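Projects > Robotics and Automation > Student Reports > Final Report

Segmenting Demonstration Recordings for Small-Object Pick-and-Place: Design and Evaluation of the Wavano Tool

Vestdale Institute, Department of Computing
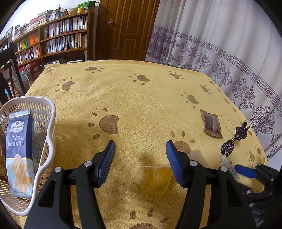

1. Introduction

This report describes the design, implementation and evaluation of Wavano, a software tool that divides recordings of manipulation tasks into short labeled segments. The tool was developed as a final-year project in the Department of Computing. Its input is a set of recordings made with hand-held grippers whose finger motion and position are logged together with the view from the wrist. Its output is a table of segment boundaries and phase labels that a policy training program can read directly. The recordings used in the project concern the sorting of packaged snacks on a household table, with items such as a small translucent jelly cup, twist-wrapped candies and flat packets lying on a plush yellow cloth, and a white plastic basket standing on the same table. Such settings place greater demands on segmentation software than a bare laboratory bench. The cloth is printed with brown paw prints, and several of the items are themselves brown or partly hidden behind a finger linkage. A method that relies on simple color differences to decide when an item has been approached or grasped will therefore be misled often.

Manual segmentation was the practice in the department before this project. A student would play each recording, note the time at which each phase began, and enter the values in a spreadsheet. The work was slow, and two students labeling the same recording frequently disagreed on the point at which a reach became a grasp. The project set out to reduce the labor involved and to make the boundaries consistent from one recording to the next.

2. Objectives

The project had the following objectives, as agreed in the proposal:

To define a set of phases suitable for single-item pick-and-place, with written rules for the start and end of each phase.

To implement a program that assigns these phases automatically from the logged signals and the wrist view.

To provide a review screen in which a person can correct the boundaries without editing files by hand.

To compare the automatic boundaries with those set by a person, and to report the cases in which the program fails.

Training of a control policy on the segmented data was outside the scope of the project. The export format was nevertheless chosen to match the training program already used by the department, so that a later project could proceed to that step.

3. Phase Definitions

Five phases were defined: reach, close, carry, release and retreat. A sixth label, idle, covers any interval in which the gripper is held still or moved without an evident target.

Reach begins when the speed of the gripper rises above a set threshold and ends when the opening between the fingers starts to narrow. Close ends when the opening has stopped changing. Carry covers the interval up to the point at which the fingers begin to open. Release ends when the opening is steady again, and retreat ends when the speed falls below the threshold or a new reach begins.

These rules appear straightforward but required several revisions. In the first version, close was permitted to begin only when the gripper had stopped moving. Review of the recordings showed that operators commonly start closing the fingers while the hand is still descending. The requirement was removed, and close is now determined from the opening alone.

A further rule was added for regrasping. If the fingers open and close again within a short interval, and the gripper has not moved a meaningful distance, the whole interval is labeled close. Without this rule, one difficult grasp could produce a long series of very short segments of no value for training.

4. System Design

Wavano consists of four parts: a loader, a signal stage, a vision stage and a review screen. Each part reads its input from files and writes its output to files, so that any stage can be run again without repeating the earlier ones.

4.1 Loader

The loader reads the motion log and the wrist view and places them on a common clock. The two streams are recorded at different rates and do not start at the same instant. An early version aligned them by their first time stamps alone and produced a visible lag in a number of recordings. The present version searches for the offset at which the measured opening agrees best with the distance between the two finger pads as seen in the wrist view. The bright blue of the pads makes them easy to locate against most backgrounds, and the search seldom fails.

When two grippers are used together, the loader treats them as separate streams with a shared clock. Each receives its own sequence of phases. The wrist view of one gripper may include part of the other, and in such cases a second blue pad can be mistaken for one of the first pair. The loader therefore restricts its search to the region in which the gripper's own fingers can lie.

4.2 Signal Stage

The signal stage smooths the speed and opening values and applies the rules given in Section 3. Smoothing is carried out with a fixed window. A longer window removes hand tremor but delays the detected boundaries, and a shorter one leaves many false changes. The final window length was selected by trial on a small group of recordings that were then left out of the evaluation.

4.3 Vision Stage

The vision stage has a limited role. It examines the region between the fingers shortly before and after each close phase and estimates whether an item is held. The estimate is obtained from a small image classifier trained by the project group. If the classifier reports that no item is held, the following segment is marked as a failed grasp and is excluded from export by default.

The use of a general object detector was considered and rejected at the design stage. The available detector performed adequately on large packages but was unreliable on translucent and glossy items, and the names of the items are not needed for segmentation.

4.4 Review Screen

The review screen was built with Istex, the interface library used in the department's second-year course. It displays the wrist view beside a timeline, with one colored band for each phase. Boundaries are moved by dragging, and a label is changed with a single key. All corrections are stored separately from the automatic result, and the original output can be restored at any time.

5. Evaluation

5.1 Method

The evaluation set comprised 81 recordings, which together contained 623 phase boundaries marked by a person. The marking was done in Lockyer, the annotation program already installed on the laboratory computers, before the automatic results were made available. An automatic boundary was accepted as correct if it had the proper label and lay within 600 milliseconds of the corresponding manual boundary. This tolerance was adopted after discussion with the supervising staff and reflects the variation observed between persons labeling the same material.

5.2 Results

Boundaries that depend on the finger opening were detected most reliably. The start of close and the start of release agreed with the manual marking in the large majority of cases, and the remaining errors were mostly the result of slow or hesitant finger motion. Boundaries that depend on speed were less reliable. The end of retreat was the weakest, as operators often pass from one item to the next without a distinct pause, and the manual marking was itself uncertain at these points.

The held-item estimate was satisfactory for packets and crackers. It was poor for small items with translucent walls, which take on the color of the cloth behind them. Wrapped candies gave mixed results. When a candy was gripped by its twisted end, most of the body hung below the pads, and the classifier at times reported an empty grasp.

In 2 recordings the loader failed to find the correct clock offset. Both contained long opening intervals in which the fingers did not move, leaving too little change in the signal for the search. These recordings were kept in the evaluation, and their boundaries were counted as errors.

5.3 Effort

Correction in the review screen was found to be considerably faster than marking from the beginning. Most of the time was spent on retreat and idle segments. Members of the group also noted that the displayed bands influenced their judgment, and that they were inclined to accept a proposed boundary unless it was plainly wrong. The manual marking used in Section 5.1 was not affected, but the point should be considered by any group that intends to use corrected output as a reference.

6. Limitations

The phase definitions assume that one item is handled at a time. Recordings in which an item is pushed, slid or turned before being lifted are labeled as reach or close, and the added motion is lost. Tasks in which both grippers hold the same item are not supported.

All recordings in the evaluation set were made by members of the project group. Operators with different habits may close the fingers more slowly or pause in different places, and the thresholds may need to be set again.

7. Recommendations for Further Work

It is recommended that the loader require a short opening and closing of the fingers at the start of each recording, which would give the offset search a clear signal in every case. The classifier should be trained again with a greater number of translucent items on patterned cloth. The fixed speed threshold could be replaced by one computed separately for each operator.

The source code, the written phase rules and the manual boundary tables have been deposited in the department's project archive. The file format is described in the Appendix to the archived copy, together with the commands required to run each stage.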